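October, bench notes, afternoon into evening

Picking up from Reda's summary, which I read twice and still don't buy. His line is that cable tidying is "basically there" and we can move on to laundry. I spent the afternoon going through the cable episodes and I don't think it's basically anywhere.

What we have: 1,152 demonstrations by hand, the policy trained on them (Cladow build, the one Welington froze last week), and 300 rollouts on the arm. Reda's number is the share of rollouts where the plug ends up out of the socket. Fine. But the chore as written on the task card is: unplug, coil the cord, put it down somewhere it won't slide off. Count only the first step and of course it looks good. If I asked my kid to tidy the cords and got back a pulled plug and a cord all over the desk I would not call it tidied.

Mwende rescored a batch with the full card. I'm leaving her sheet out of this entry until she has been through the rest, as we argued over what counts as coiled. She says any closed loop that stays put. I say it has to be something you could pick up in one go. We went with hers for now. Even on hers it's not pretty.

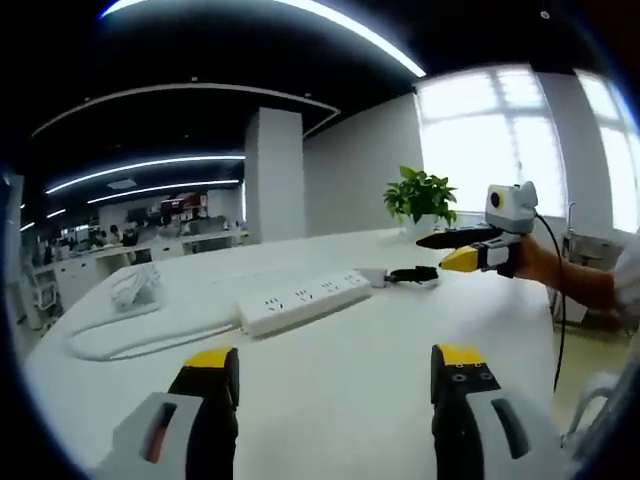
Things I keep seeing in the rollouts, in no order:

Pulls on the cord instead of the plug body. People do this too, I do it, but I stop when the strip starts coming with me. The policy doesn't stop. It drags the whole strip toward itself and then the next step starts from a place it has never seen.

Second grasp is bad. First one is often good, I'll give it that. Once the cord has moved it goes for where the cord was. Lahcen thinks this is latency and wants to cut the action chunk down. He may be right, but we said the same in the spring about the dish rack and it bought us very little.

White on white. Cord, strip and tabletop are all the same color and by late afternoon the daylight from the windows flattens everything. I'd like a run with a dark mat under it just to know how much of the trouble is seeing and how much is doing. Yến pointed out that people own white tables and nobody is going to buy a mat for a robot's sake. Agreed, but as a test it costs us an hour.

Tension. The fingers have no idea how hard the cord is pulling back. When I do it by hand with the grippers I can feel the plug start to give and I ease off. None of that gets recorded. We are asking it to copy the part of the job that shows up on video.

Tried the demos myself for a while, to be fair to the thing. With two grippers and no fingertips it is a miserable job. Coiling is the worst of it: you make a loop, go to pinch it, and the first loop opens. I ended up cheating by pinning the cord against the table with one finger and pushing the slack around with the other. Welington does it differently, he lays the cord down in a long flat oval and folds that over. Mwende lifts. So there are at least three styles in the data and I suspect the policy is averaging them, which would explain the hovering. Ask who collected what. The operator field is blank in the early sessions.

On the bigger question, since the Magesa people are coming and will want an answer: can it do a chore yet? My answer is that it can do pieces of one when somebody sets the table for it. Reset by a person each time, same strip, same desk. The Bitetti demo reel everybody passed around last month has the same smell, lots of cuts right where the object changes hands. I'd say the same to their faces.

Reda's reply when I read him this over the partition: "You said the same about drawers." True. Drawers work now, mostly. Drawers also have a handle in the same place every time.

To do
- Mwende to finish rescoring, both definitions of coiled, side by side
- dark mat run, 5 rollouts to start, more if there's any difference
- Lahcen shorter chunk, but change ONLY that
- Welington: can we fill in operator from the booking sheet?
- try the 2 longer cords from the Grurum box, nothing in training is that length
- don't start laundry

Left the Cladow checkpoint where it is. Reda wants to retrain tonight on everything and I've asked him to wait for the new scores.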